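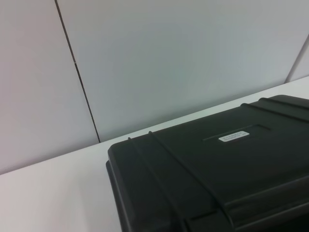
Setting up and checking the wrist camera on the Vedana bench cell

Applies to all Vedana cells installed at the Vaten workshop. Revised Mon 5 January.

The wrist camera must be checked after any collision stop, after a change of gripper, and every 2,000 cycles. The work is carried out by one trained operator. A cell that has not passed the check may not be returned to automatic running.

Before starting

Finish the current job and let the arm come to rest. Select Manual on the pendant and turn the key to Reduced Speed. Clear the table of loose parts and wipe it with a dry, lint-free cloth. Do not use solvent on the table or on the lens cover.

You will need the 2.5 mm hex key, the check plate and a copy of the cell's last record sheet.

Checking the mount

1. Send the arm to position 51 (Service). The camera bracket will face the operator's side.

2. Hold the bracket lightly and try to turn it. If there is any movement, tighten the two side screws a little at a time, alternating between them.

3. Follow the camera cable back to the first clip. It should form one loose loop -- a cable pulled straight will fail at the plug. Replace any clip that no longer closes.

4. Clean the lens cover with the cloth supplied by Tekleab. If the cover is scratched, fit a new one before going further.

Checking the view

5. Place the check plate against the two table stops, printed side up.

6. Send the arm to position 52 (View). The flange should stand 305 mm above the table. Measure this with the steel rule; do not rely on the figure on the pendant.

7. Open the Camera page and press Live. All four corner marks must be visible. If one is missing, slacken the side screws, turn the bracket until the mark appears, and repeat step 2.

8. Press Measure. The program takes a set of pictures and shows a single error value. A value of 0.4 or less is a pass.

If the value is higher, clean the plate and measure again. After a second failure, run the full calibration described in the Drornora handbook, section 6.

Fault 608

Fault 608 means that the camera has stopped answering the controller. Switch the cell off at the main isolator, wait one minute, and reseat the plug at the bracket. Should the fault return, leave the cell switched off and report it to Maintenance.

Returning the cell to use

Remove the plate and store it flat. Enter the error value and the cycle count on the record sheet, then run one job at reduced speed before selecting Automatic. Record sheets are collected each October.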